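Section 4: Picking up the practice bowl

I wrote this part for new Fendlow club members, so skip ahead if you did the May session with me.

1. Open both grippers all the way before you reach in.
2. Bring the fingers to the rim and squeeze slowly. I go to 70 on the Vedik grip scale, never past 74!
3. Hold for 15 seconds, then set it down.

Caution: keep your thumbs clear of the linkages (ask Marisol Taipe about hers).

Two grippers, one bowl:

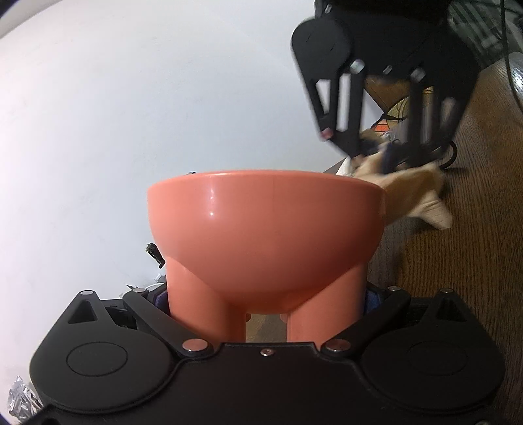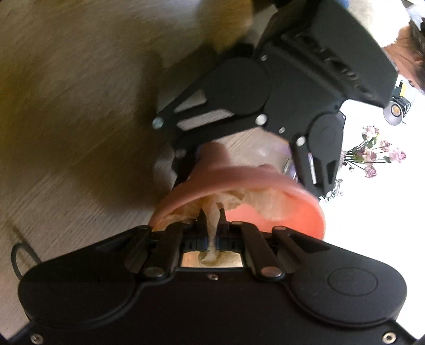
4. Save your run and write your initials in the log. I like to do three more right away, while my hands still remember the squeeze.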